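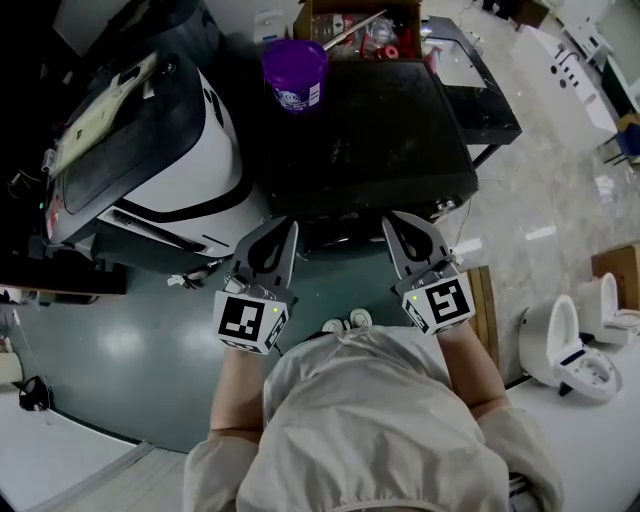
Rokwood tool library opens its doors again

1 July 2022

Great news for anyone with a wobbly fence or a half-finished bookcase: the Rokwood tool library is back, and it's more than twice the size it used to be! After a long winter of sorting, cleaning and sharpening, the shelves at the old Khumalo building on the canal side are full, with 900 tools ready to borrow.

Members can take home up to 307 different kinds of item, from plain claw hammers to a tile cutter that already has a waiting list. Loans last 2 weeks and can be renewed once if no one else has asked for the same thing. Drills and sanders come with a charged battery and a short card on how to use them safely (please read it, and please put it back in the case).

The new sharpening bench is a real treat. Bring in kitchen knives, garden shears or that chisel your grandfather left you, and pick them up the next afternoon. There's also a much bigger gardening section this time, including edgers, post hole diggers and a wood chipper that needs two people to lift.

Money for the move came from a neighborhood appeal that brought in $3000, with most gifts under twenty dollars. What a response!

Joining is free for Rokwood residents with proof of address. A beginners' course in basic home repair starts in October, and sign-up sheets are already at the front desk.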